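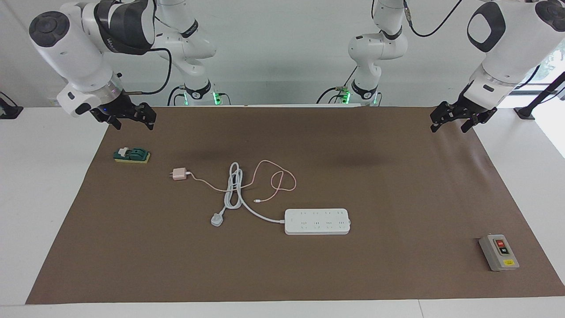 Startseite Ausleihe Kurse Anfahrt Häufige Fragen Kontakt

Häufige Fragen zur Benutzung der Stadtbibliothek Ellby

Wer kann einen Bibliotheksausweis erhalten?

Einen Ausweis erhalten alle Personen, die in Ellby oder in einer der Umlandgemeinden gemeldet sind. Personen mit Wohnsitz außerhalb dieses Gebiets können einen Gästeausweis beantragen, der für die Ausleihe gedruckter Medien gilt, nicht jedoch für die Fernleihe. Zur Anmeldung ist ein gültiger Personalausweis oder ein Reisepass mit aktueller Meldebescheinigung vorzulegen. Kinder und Jugendliche benötigen bis zur Volljährigkeit die schriftliche Einwilligung einer erziehungsberechtigten Person. Das Formular liegt an der Servicetheke aus.

Welche Gebühren fallen an?

Die Jahresgebühr für Erwachsene beträgt 22 Euro. Für Kinder und Jugendliche ist die Benutzung gebührenfrei. Schülerinnen und Schüler, Auszubildende und Studierende entrichten gegen Nachweis den ermäßigten Satz der aktuellen Gebührenordnung. Die Gebühr wird bei der Anmeldung fällig und kann bar oder mit Karte gezahlt werden. Eine anteilige Erstattung bei vorzeitiger Rückgabe des Ausweises ist ausgeschlossen.

Wie lange darf ich Medien behalten?

Für Bücher, Hörbücher und Noten gilt eine Leihfrist von 4 Wochen. Zeitschriften und Filme werden für kürzere Zeit ausgegeben; das Rückgabedatum ist dem Ausleihbeleg zu entnehmen. Die Präsenzexemplare im Lesesaal sind von der Ausleihe ausgenommen. Dies betrifft auch die gebundenen Jahrgänge der Lokalzeitung.

Kann die Leihfrist verlängert werden?

Eine Verlängerung ist zweimal möglich, sofern keine Vormerkung vorliegt. Sie kann über das Benutzerkonto, telefonisch oder vor Ort vorgenommen werden. Anträge per E-Mail werden bearbeitet, gelten jedoch erst mit der Bestätigung durch die Bibliothek als bewilligt. Wer kurz vor Fristablauf verlängern möchte, wird gebeten, das Benutzerkonto zu verwenden.

Wie viele Medien können gleichzeitig entliehen werden?

Je Ausweis können bis zu 50 Medien gleichzeitig entliehen werden. Für Gästeausweise gelten niedrigere Grenzen. Schulen und Kindertagesstätten erhalten auf Antrag einen Institutionsausweis, dessen Bedingungen gesondert vereinbart werden.

Was geschieht bei verspäteter Rückgabe?

Mit Überschreitung der Leihfrist entstehen Säumnisgebühren, unabhängig davon, ob eine Mahnung zugegangen ist. Die Erinnerung per E-Mail vor Fristablauf ist ein freiwilliger Dienst, aus dessen Ausbleiben keine Ansprüche abgeleitet werden können. Bei erheblichem Rückstand wird das Konto bis zum Ausgleich der offenen Beträge gesperrt. Medien können auch bei gesperrtem Konto jederzeit zurückgegeben werden.

Was ist bei Verlust oder Beschädigung zu tun?

Der Verlust oder die Beschädigung eines Mediums ist der Bibliothek unverzüglich anzuzeigen. Bitte nehmen Sie keine eigenen Reparaturen vor, insbesondere nicht mit Klebeband. In der Regel ist ein gleichwertiges Exemplar zu beschaffen oder der Wiederbeschaffungswert zu erstatten, zuzüglich einer Bearbeitungspauschale. Vorschäden sollten vor dem Verlassen des Hauses an der Theke gemeldet werden, damit sie vermerkt werden können.

Wie funktioniert eine Vormerkung?

Entliehene Titel können im Katalog Niltik vorgemerkt werden. Sobald das Medium bereitliegt, erhalten Sie eine Nachricht an die hinterlegte Adresse. Nicht abgeholte Medien gehen nach Ablauf der in der Nachricht genannten Frist an die nächste vorgemerkte Person oder in den Bestand zurück. Auf im Haus verfügbare Titel ist eine Vormerkung nicht möglich.

Welche digitalen Angebote stehen zur Verfügung?

Mit gültigem Ausweis haben Sie Zugang zur Plattform Ulurik, über die elektronische Bücher, Zeitungen und Sprachkurse bereitgestellt werden. Die Anmeldung erfolgt mit der Ausweisnummer und dem persönlichen Kennwort. Elektronische Medien werden nach Fristende automatisch zurückgegeben; Säumnisgebühren entstehen nicht. Die Verfügbarkeit einzelner Titel hängt von den erworbenen Lizenzen ab, auch hier kann es daher zu Wartezeiten kommen.

Gibt es fremdsprachige Literatur?

Der fremdsprachige Bestand umfasst vor allem Englisch, Französisch, Polnisch und Spanisch. Die spanische Abteilung geht auf den Büchertausch mit Cáceres zurück und enthält rund 1000 Bände, darunter zahlreiche Kinderbücher. Anschaffungsvorschläge für weitere Sprachen nimmt das Lektorat entgegen.

Kann ich einen Arbeitsplatz reservieren?

Die Arbeitsplätze im Lesesaal werden ohne Reservierung vergeben. Gruppenräume können über das Benutzerkonto gebucht werden. Wird ein gebuchter Raum nicht innerhalb einer Viertelstunde nach Beginn belegt, verfällt die Buchung. Mitgebrachte Getränke sind in verschließbaren Gefäßen gestattet, Speisen sind ausschließlich im Foyer zu verzehren.

Kann ich drucken, kopieren und scannen?

Im Erdgeschoss stehen Geräte zur Selbstbedienung bereit. Die Abrechnung von Drucken und Kopien erfolgt über das Guthaben auf dem Ausweis. Scans auf einen eigenen Datenträger sind kostenfrei. Für die Einhaltung des Urheberrechts sind die Benutzerinnen und Benutzer selbst verantwortlich.

Nehmen Sie Buchspenden an?

Spenden werden nur nach vorheriger Absprache angenommen. Die Bibliothek entscheidet frei über die Aufnahme in den Bestand, die Weitergabe oder die Aussonderung. Lexika, Schulbücher älterer Auflagen und Videokassetten können nicht berücksichtigt werden.

Gelten in den Sommerferien andere Öffnungszeiten?

Im Juli schließt die Bibliothek bereits um 17 Uhr. Der Rückgabekasten am Seiteneingang bleibt durchgehend zugänglich. Dort eingeworfene Medien werden am folgenden Öffnungstag verbucht.

Wie melde ich eine Adressänderung?

Änderungen von Name, Anschrift oder E-Mail-Adresse sind umgehend mitzuteilen. Eine neue E-Mail-Adresse können Sie im Benutzerkonto selbst eintragen, für Name und Anschrift ist die Vorlage eines Nachweises an der Servicetheke erforderlich. Kosten für die Ermittlung einer nicht mitgeteilten Anschrift werden in Rechnung gestellt.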